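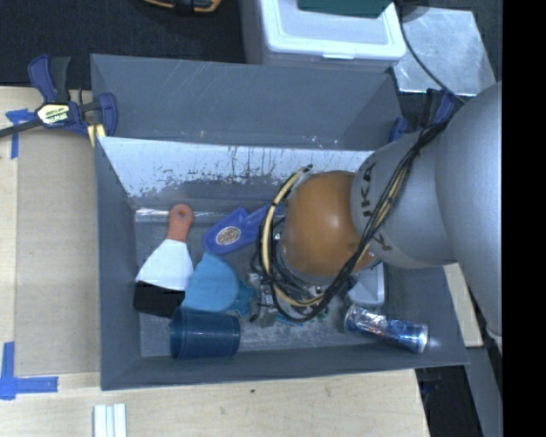

Figure 1. Robot arm over the grey bin, scraper on the bin floor.

3. Centre of mass of a compound pendulum

A uniform steel bar was hung from a knife edge at six points along its length, and the period was timed over small swings. Plotting T²h against h² gives a straight line, from which g and the radius of gyration follow. Erhan Kocabaş took the timings and I did the fit. The fifth point lay well off the line and was repeated with the clamp tightened. The repeat agreed with the others. Air drag was neglected. The largest error is in h, which was read with a metre rule to the nearest millimetre.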